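The Seven Hundredth Go

By the time the kettle in the Bodin lab had boiled and clicked itself off again, Quentin Vasseur had decided that he believed in the result, and that he would run it once more anyway, which was more or less how he had done everything in his life, including getting married.

The idea was so plain he was a bit shy of explaining it at parties. Everyone else taught their robots by showing them the thing done well. Quentin had let Osia learn from her near misses too, all the clumsy reaches and the late turns of the wrist, each one marked by hand with how far from the tape she had ended up. There were 700 tries in the notebook (well, there would be after this one), and in 560 of them she had set her piece down on the cross. The old method, on the same table, had never got past half.

"You'll want to write that up," said Sosila from the doorway, with her coat already on. She had marked most of those misses herself, on Sunday afternoons, with a ruler and a thermos of soup, and she had grown fond of the worst ones.

"After this one," he said.

"You said that at 5 o'clock."

"And I meant it at 5 o'clock!"

She laughed and came in after all, and put her bag on the chair, and the two of them stood there shoulder to shoulder like parents at a swimming carnival. He thought of his grandmother in Livau, who had taught him to ice a cake by letting him ruin a good many of them, and who had kept every photograph of the ruined ones in a tin with the buttons. He wished he could have rung her up and told her that it worked on robots as well.

"Go on, then, love," Sosila said to the arm, and Osia began to move.
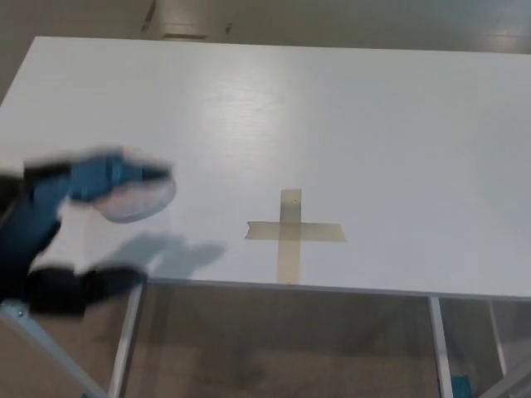
What Sosila Wrote Down

Try 700. Near the tape, a touch to the left. Q. very pleased. Soup finished.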